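Home at last, shoes off, tea made, and I want to get this down before I lose the half of it, because I know what I'm like and by the end of the week it will have shrunk to "went to see some robots, had a bun".

So. The open day at Zirken. Mavis Mbeki had been on at me about it since the start of August, and I had said yes in the way one does say yes to Mavis, thinking it would probably go away. It did not go away. She was outside my door at 10 with the engine running and a bag of plums on the passenger seat which I had to hold on my lap the entire journey (very good plums, I had four). We got lost once, at the roundabout by the Benavides warehouse, where Mavis is convinced they have moved the exit, and then we were there, in a car park with a paper arrow taped to a bollard.

I had pictured something grand, I suppose. A factory hall, yellow lines on the floor, people in hard hats. It was much more like going to somebody's office. You signed a sheet, you got a sticker with your name on (mine said Jean, near enough) and a young woman called Afia Annan came and fetched us up the stairs in little groups. She was lovely. She had clearly been talking since early morning and her voice was going, but she answered every single thing she was asked as if it were the first time, including the man with the walking stick who wanted to know whether it could be taught to do a duvet cover. Not yet, she said, but she would like one at home when it could.

The thing they were showing was folding a T-shirt. I'll admit my heart sank a bit on the stairs when she told us. I have folded T-shirts for the best part of my life and never thought of it as something people would climb two flights to watch. But I was wrong, and I'll say so here in ink.

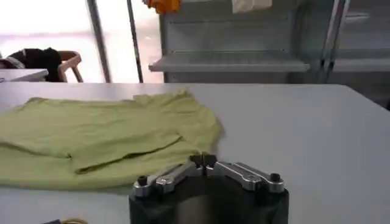 What got me was how much there is in it. Afia asked us all to think about how we'd explain it to someone who had never touched cloth, and we stood there like children who haven't done the reading. Mavis said, "You get hold of the corners." And Afia said yes, but which ones, and where are they when the shirt has been dropped in a heap? And how hard do you hold? A box is the same box wherever you put it down, she said, but a shirt is a different shape every time you let go of it. I thought about that all through the next part. I think I shall go on thinking about it every time I do the ironing, which is a nuisance, as I used to think about nothing at all and enjoyed it.

She said they had practised 573 folds with this one kind of shirt before they felt like letting visitors in. I wrote the number on the back of my hand so I'd have it right. Mavis wondered aloud if it was the same shirt for all 573 and whether it had been washed, and I had to look at my feet.

We were allowed to stand quite close, behind a bit of tape on the floor. I liked the ordinary look of it, the big white table and the laptop at one end with its stickers on. I had somehow expected it all to be sealed up in glass. And the daylight was so nice, coming through that great bright window. I could do my sewing in a room like that.

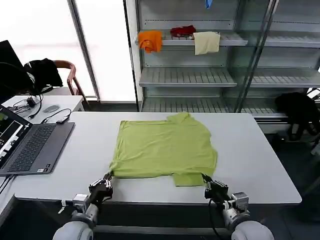
The two arms have to agree with each other, that was the next thing we learned. I had never considered it. My own hands have been agreeing with each other for so long that I don't consult them. But Afia explained that if one pulls a little before the other, the shirt skews round and you are worse off than when you started, and I said that was exactly what happens when my sister and I do the sheets, and everybody laughed, and I was pleased with myself for a good ten minutes.

The man with the stick asked what would become of people who work in laundries. I was glad he did, somebody ought to. Afia didn't brush him off. She said she didn't know for certain, that her own aunt had worked in a hotel laundry and had ruined her shoulders there, and that she'd be glad to see the heavy, hot part of it go to a machine, but that she couldn't promise who would get the benefit. I thought that was a straight answer. He nodded and said he'd driven a van for Sistano until he retired and they'd been promising him a van with no driver for years.

Then a schoolboy asked if it had a name, and apparently the programme that runs it is called Atinon, which I thought sounded like something you'd take for a headache. Mavis thought so too, she gave me a look.

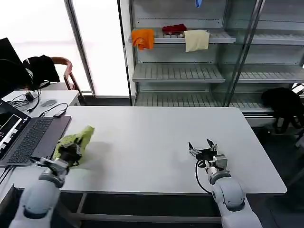
I asked my own question in the end, after being nudged. I wanted to know what they say to it when it gets in a muddle. Nothing at all, it seems! They just let it have another try, and make a note. She said patience was most of the job, and that on her first go at guiding the arms herself she'd spent a full afternoon on one sleeve. If anybody had offered me 100 pounds that morning to guess I'd come home feeling tender towards people who fold washing by machine, I'd have kept my mouth shut and lost the money.

Downstairs afterwards there was tea from an urn and iced buns on a tray. I had one and Mavis had 2, on the grounds that she'd driven. We talked to a very nice couple who had come for the buns alone, as far as I could make out, and knew which firms along the road did the best ones.

Mavis wants to go again next year and see if they've got on to duvet covers. I said I'd come if she brings plums.

The number is still on my hand. I've just done the tea towels, and I did them slowly, watching my thumbs. Must ring my sister tomorrow about the sheets.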